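# Gero Table Kit: Frequently Asked Questions

Answers collected by Manee Kamolrat, customer support, Woditz. Last changed 2026-02-19.

**What is the Gero kit?**

Gero is a rental kit for small companies that want to try a robot arm before they buy one. You receive the arm, a floor pedestal, the control box, the cables and our teaching software. The rental period is 12 weeks, and it can be made longer one time.

**Who is it for?**

Most of our customers pack or sort light goods: fruit, bakery products, small boxes. We have also rented it to two training schools. If your parts are heavier than five kilograms, please write to us first, because the standard kit will not be suitable.

**Do I need to know programming?**

For simple pick and place work you do not. You move the arm by hand to each position and press Save in the software. For work with changing positions, somebody in your team should be comfortable with basic Python. Our trainer, Theerawat Intarasuk, gives a one-day course at the Srithong office, and the course is included in the price.

**Where do I put the pedestal?**

It stands on the floor and must be fixed with four bolts. Please do not put it on a carpet. Your work table stands in front of it and should not touch it, otherwise the table will shake when the arm moves fast.

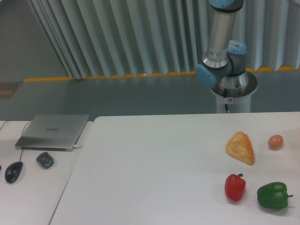
**How long does the installation take?**

Around 5 hours, if the floor is ready and the power socket is near. Our technician does the bolts, the cables and the first safety check. Your operator should be present in the last hour to learn the start and stop procedure.

**Can I use my own laptop?**

Yes. The software works on Windows and Linux. It needs one free network port or an adapter. We do not lend laptops with the kit.

**Can the arm handle food?**

It can move food for tests and demonstrations. The standard fingers are not approved for contact with food that will be sold. A set of approved fingers can be ordered separately, part number 282.

**What happens if something breaks?**

Call the service line and choose 118 in the menu. Sombat Wattanapong or one of his colleagues will try to solve it by telephone. If this is not possible, we send a replacement part from our Stovley warehouse. Damage from normal use is covered. Damage from water is not covered.

**Can I buy the kit after the rental?**

Yes, and half of the rent you paid is taken off the price. Please tell us before the last two weeks of the rental, so we do not plan the pickup. From April the same rule is valid for the training schools.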